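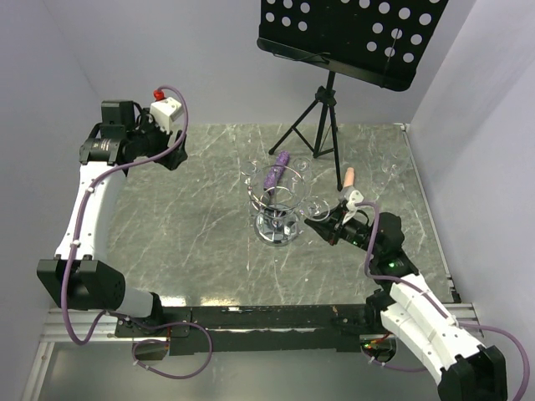 Riet Coppens wrote back on Thursday that the export still stops at row 1,000, no matter which date range she picks, and that the file opens fine otherwise.

**Status:** resolved
**Product:** Purnent, stock module
**Site:** Wolville
**Assigned to:** Maarten Van Beek

**Steps tried**

- Cleared the browser cache and logged in again. Same result.
- Exported as CSV instead of XLSX. Same cutoff.
- Ran the export from Lotte's account. Full file, 43 rows over the limit.

So the problem follows the account – the browser and the file type don't matter. Riet's role was copied from the old "viewer" template in August, and that template has a row limit set under Reports > Limits. Lotte's role was made by hand and the field is blank.

**Change made, 9:40 a.m.**

Cleared the row limit on Riet's role and saved. The page gave a green "saved" message, but the next export still stopped at 1,000. Roles are cached for 30 minutes, so I left it alone.

**10:15 a.m.**

Asked Riet to log out and back in, then run the same report. She got the full list. Totals match the stock screen.

**Follow-up**

Godelieve Aerts asked whether other people are affected. I checked the role list and found 2 more accounts on the old template, both in purchasing. Cleared the limit on each and sent them a note to log in again before their next export.

The template itself still has the limit. I don't have rights to edit it, so that part went to Rokeya Gunawardena as a separate ticket. Until it's changed, please don't copy "viewer" for new accounts. Use "viewer – reports" and check that the limit field is blank.

Reports saved before the change are still short and need to be run again. Riet has already redone hers for August.

Closing this one. Reopen if the cutoff comes back.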